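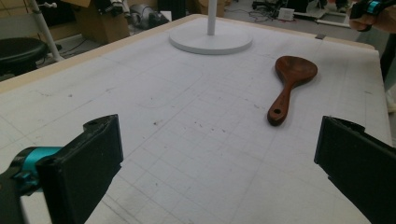
Seasonal Ferry Hand, Cludholm Landing

Posted August 9, 2023

The Dallum Ferry is looking for one deckhand to see us through the end of March. The crossing takes 11 minutes. You will make it a great many times.

The work

You will tie up the boat, untie the boat, wave cars on, wave cars off, and explain to drivers that the parking brake is the one they never use. Between crossings you will sweep the ramp, sell tickets from the booth, and answer the phone, which is nearly always someone asking if we are running. In fog you will also be asked this by people standing on the deck.

Our boat is the Heiskanen. She carries up to 100 tons, handles like a parking lot, and has a heater in the crew cabin that works on the Dallum side. Her older sister, the Marko, comes out when the Heiskanen is in for repairs. The Marko has no heater.

What we need from you

You should be able to lift 50 pounds, stand up for most of a shift, and swim, though we would prefer you didn't. A driver's license is required. Deck experience helps, but we have trained a former florist and a man who had only ever worked in carpet, and both of them stayed for years. You need to be civil at 5:40 in the morning to people who are not.

You will also need a basic first aid card. If yours has lapsed we pay for the class.

What you get

Pay is $2,110 a month before taxes, plus a $200 boot allowance, paid once you show us the boots. Shifts are four days on, three off, early or late, and we post them two weeks ahead. Rides are free for you and anyone in your household, including the dog. Coffee is supplied – quality is not guaranteed.

Anyone who finishes the season gets first call on the summer crew, when there are more cars, more bicycles, and far more questions about whales. There are no whales.

How to apply

Drop a letter at the ticket booth or mail it to Dallum Ferry, Box 1061, Cludholm. One page is plenty. Tell us what you've done for work, when you could start, and whether you get seasick. We'll find out anyway, but it's nice to be told.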